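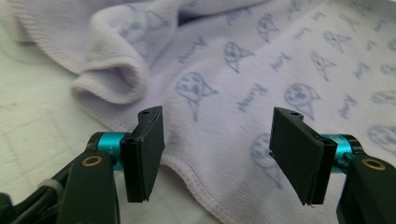
Disc release check: Margaritis, two-disc Blu-ray
Checked by Aliki Dimitriou, September

1. Sleeve text against master
Fail. Sleeve says 77 minutes of extras. I make it 37, and that includes the trailer twice.

2. "Newly restored" claim
Not accepted. Looks like the 2000 transfer with the contrast pushed up. Omid Amini to send the lab paperwork, if there is any.

3. Subtitles, English
Pass, grudgingly. Two lines in the harbour chase still run late. We were told these were fixed.

4. Flash warning before main feature
Fail. It is on disc 2 only. The strobe sequence is on disc 1.

5. Age rating on spine and face
Pass.

6. Commentary track
Plays. Billed as "full length" but stops before the last reel. Change the wording or find the rest.

7. Case hinge and disc hub
Daltwood says the new hubs don't crack discs. They said so last time. Open a few more from the next carton.

Do not sign off until 1, 2 and 4 are cleared. Copy to Issa Azar.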